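Badora is a village on the left bank of the Skorkel River, 25 kilometers downstream from the town of Romaniuk. It has a population of 1,178 and covers the flat ground between the river and a line of low hills. 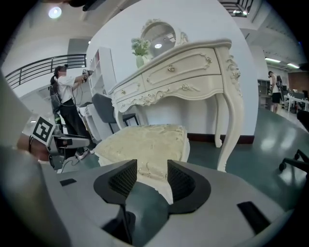 Most working residents grow sugar beets or commute to Romaniuk by bus. The village school has 569 pupils, many of them from nearby farms. Spring floods closed the river road for much of April, and it reopened in May.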